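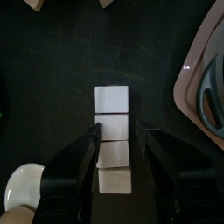 White blocks in a line, fingers coming in around them. The second one down is the one I was watching.

Apr 30, 2020

Okay, money day. I told myself I'd get the spring order settled before the end of April and it is now the very end of April, so I've had two cups of coffee and spread all the quotes over the kitchen counter and I'm going to write this out until it makes sense.

What I have to spend is 1856 dollars. That's it, that's what was left after the Trelotora invoice, and Devendra was very clear on the phone that there is no secret drawer with more in it (I asked twice!).

The big question is fingers. The black ones we have now are fine for most of what we do, but the tips are so hard and pointy, and when blocks sit that close together I hold my breath every single time. Ningsih wants the soft pads from Cusia, which are 254 a pair. I want two pairs, so we don't stop dead the first time one tears. That's 508 gone before lunch. Darmawan thinks we should glue some rubber on the old tips and call it a day, and he may be right, but he also said that about the cable clips and I'm still finding those under the bench.

Then there's the light. I keep pushing this one and people keep nodding and moving on. The table is nearly black and so are the fingers, and in the wrist view the bottom of the picture just turns to mush. You can pick out the white blocks and the pink tray, sure, but try finding where the finger stops and the shadow starts! Cilcombe has a ring light for 90 that clips around the camera. Ninety dollars! I would pay that out of my own pocket at this point, and I might have said so out loud, which was dumb.

Cathal's wish is a second camera on a stand, 596 with the mount. I went back and forth on it all morning. He says the wrist camera only ever tells you what's right under it and he's tired of guessing about the rest of the table. Fair. But if the light fixes half of the guessing, do we still need it this spring?

So, adding up: two pairs of pads, the ring light and Cathal's camera comes to 1194. That leaves 662, and I'd love to keep that for the spare motor fund, seeing as the wrist joint has been making its little clicking noise again. Teguh says the click is nothing. Teguh also drives with the oil light on.

Oh - and the tabletop. It's all scuffed up with those curvy pale scratches, and I had a new sheet on the list at first. Crossed it off. The scratches aren't hurting anything and I can live with ugly until fall.

Still need to call Chin about shipping, and ask whether the pads fit our fingers as they are or need an adapter plate. If it's an extra plate per finger I'm going to be cranky. Also ask if they'll hold the price through next week, because Devendra won't sign until he's seen it on paper.

Leaning toward pads and light now, camera after. Will sleep on it. Must buy more coffee too, own money.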